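Two arms on returns cleaning, anyone else's site doing this?
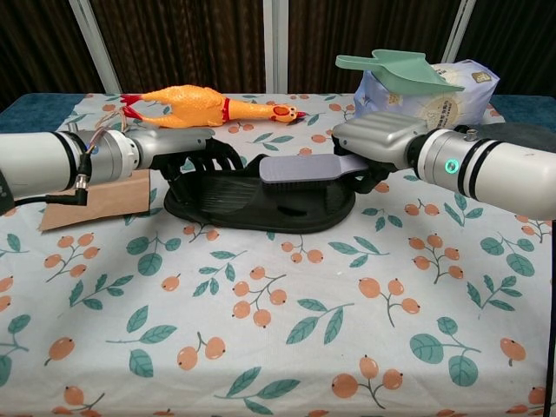
flivthorpe_nights
Returns bench at Hoekstra, our site got the arms in November. Used to be 6 of us per shift wiping down shoes and bagging, now its two plus the arms. One hand holds the sandal, the other has the brush. Fine on flat stuff like that. My job is now mostly watching and hitting reset. Same pay, boring as hell.

packline_711
Same pay for now. Wait till review time

bcoppens
Bart Coppens, days. Disagree a bit – my wrists dont hurt anymore. 400 pairs a shift by hand was no joke. I'd take boring.

flivthorpe_nights
Sure, you got moved to inspection. Rest of nights got sent to loading. Ask them about their backs.

gandov_temp
We have the Clirnotex setup at Gandov. Slower than a person on anything with straps. Boss says it'll catch up, been saying it a while

packline_711
So who gets blamed when a dirty pair goes out? Here its whoever is standing there

bcoppens
Sanne De Graaf is collecting questions for the shift meeting. Put that one in, in writing.

flivthorpe_nights
Will do. Also asking about the 50 cent skill bonus – gone since the arms came. Anybody else lose it?

gandov_temp
never had one lol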